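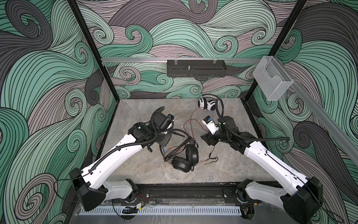
Two pairs of headphones, cables and all, on the marble-patterned tabletop.

I've been wearing the Clonetti over-ears for most of a month now (my old pair finally gave up at the hinge), and several of you wrote in to ask if they're worth the money. Short version – yes, mostly, if you have a medium-to-large head and you don't mind a cable.

The thing I like best is the ear pads. They're a soft knit over memory foam, and I can get through a whole afternoon of calls without that hot, squashed feeling I used to get by lunch. The headband has a stretchy strap under the main arch, so there's no clicking slider to fuss with. You just put them on and the strap settles. My glasses are fine under them too, and that's where I usually give up on a pair!

The sound is warmer than I expected. Bass guitar comes through nice and round, voices sit a little forward, and cymbals are a touch polite for my taste. I listened to a lot of old live records on them and kept hearing people cough in the third row, which I enjoyed more than I should have. Podcasts are great. Games I can't really speak to.

Now the grumbles. The cable is three feet long in the box, and three feet is nothing if your computer lives under the desk. I ended up buying the longer Wemley one, which has a nicer braid anyway and doesn't rub noisily against my sweater. The plug on the headphone end is recessed, so check that whatever cable you get has a slim collar – my first spare didn't fit and went back. The carry pouch is thin and I've already stopped using it.

I also spent a week with the Qin pair, which a lot of you seem to own. Lighter, brighter, folds flat, and better for the train. But the clamp is strong and I was taking them off every hour or so. If you have a smaller head than mine you may get on with them much better than I did.

The Gemberg shop still had both on the demo wall when I stopped by in May, so go try them for ten minutes if you live close enough. Bring your own phone and your own music. Next issue I'm finally getting to the little desktop amps, so keep sending me your questions on those.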